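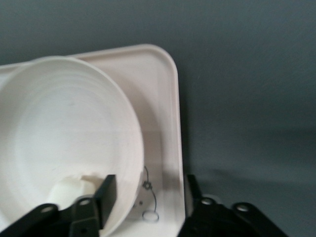 Why Doesn't My Sourdough Taste Like My Nan's?
November – by Olaia Escobar
6 minute read

For my second-year food studies project I wanted to find out whether the water you use makes any difference to a sourdough starter. My nan baked in Flomusgate her whole life and always swore that bread made in Hustthorpe (where I'm at college) comes out flat and sulky. She blamed the water. My mum blamed my patience. So I had a question and two suspects!

Hustthorpe water is hard – you only have to look inside our kettle – and Flomusgate water is soft. I kept three starters going for five weeks in the cupboard over the fridge in our shared house. One got Hustthorpe tap water, one got Flomusgate tap water (my uncle drove it over in big bottles, thank you) and one got bottled water from the corner shop. They all had the same strong white flour, and I fed each of them at 7 in the morning before lectures, apart from two mornings when I overslept and they had to wait until lunch.

Every loaf used 500 g of flour and the same tin. My supervisor, Valdis Adomaitis, pointed out quite early on that I was changing the salt from week to week without noticing, so the first week's loaves don't count. I was pretty cross about that but he was right.

To measure the rise I used a method from my course notes where you fill a box with rapeseed, put the loaf in, and see how much seed gets pushed out. It is messy. I was finding seeds in my socks for days. The soft water loaf from week four pushed out 1000 ml, the hard water loaf from the same bake was a bit bigger, and the bottled one sat between them. The other weeks were all over the place, and in week three the order was completely the other way round.

Then came the tasting. Hauwa Nwachukwu and Wolfram Seidel from my seminar group helped me run it in the Kincaid common room, with the slices on plain plates marked only with a colour. People liked the hard water bread and the soft water bread about equally. What they did notice was the loaf I'd left in the fridge overnight by mistake, which they called "proper" and "like a bakery one". Valeriano went back for it four times and I had to move the plate.

So I don't think I can blame the water, at least not with this few loaves. If I did it again I'd drop the bottled starter, bake far more often and look at time and temperature instead. Our kitchen was freezing in week three (the boiler went) and I only started writing down the room temperature afterwards, so I can't say how much that mattered.

I rang Nan to tell her. She said I'd obviously used the wrong flour, and she's posting me a bag.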